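The Recipe Said Serves Six

April – by Adeyemi

I have started keeping a list of the lies told to me by recipes. It began as a note on the back of a gas bill and now has its own folder, which tells you something about how my evenings go.

The first entry is caramelized onions. Every recipe I own says five minutes. I have stood over a pan of onions on a Wednesday night with my dinner slipping toward bedtime, and I can report that after five minutes you have warm onions. After 40 you have something you could serve to a guest. I don't know what the people writing these recipes gain from it. Maybe a shorter total at the top of the page. Maybe they just hate us.

Second entry: "a medium potato." Medium compared to what? The bags at the market in Stumwood hold potatoes the size of a walnut and potatoes the size of a shoe, and I have never once found the one in between. 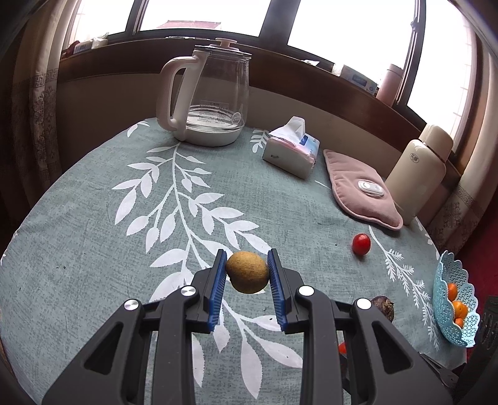
I used to think servings were the honest part. Then I made a bean stew from a very serious cookbook, bought used at Ernasura Books for less than a cup of coffee, and it claimed to serve six. Six what? It fed two adults once, and one of them (me) had toast afterward. The lasagna in the same book also serves six, and I was still eating that one 11 days later, which I'm told you shouldn't do. The author seems to have liked the number and stuck with it.

Then there's "prep time," which assumes the garlic is peeled, the herbs are washed, and the cook isn't looking for the other measuring spoon. My prep time includes finding out we have no cumin. It includes reading step seven and learning that step two should have happened last night. "Chill the dough for 48 hours" should be printed on the cover in red. It should not be waiting for me at the bottom of page two, after I've told people dessert is coming.

I did try to do better. For most of last winter I used Urnevow, an app that promises to plan your week of meals and write the shopping list. It was very cheerful. It gave me four recipes that each needed half a bunch of parsley and had me buy a whole bunch for every one of them – I have never been so rich in parsley. I put some in an omelet, some in a soup, and the rest in the back of the fridge, where it went the way parsley goes.

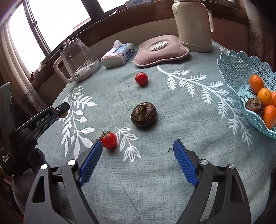 Reading time: 5 minutes

My mother cooked from cards, and the cards said almost nothing. "Flour, enough. Bake till done." I spent years thinking this was unhelpful. Now I find it restful. A card that says "enough" can't be wrong, and if the cake falls in the middle, that's between me and the oven.

So I've begun fixing my cookbooks in pencil. Next to the onions I've written the real time. Next to the stew, "serves 2, sadly." The lasagna says "invite people." I have also crossed out the word "simply" everywhere I've found it, and that took most of a Sunday's worth of good mood.

The cumin is on the list for tomorrow. So is one medium potato, if they have it.

Contact | © Adeyemi, all rights reserved | Back to top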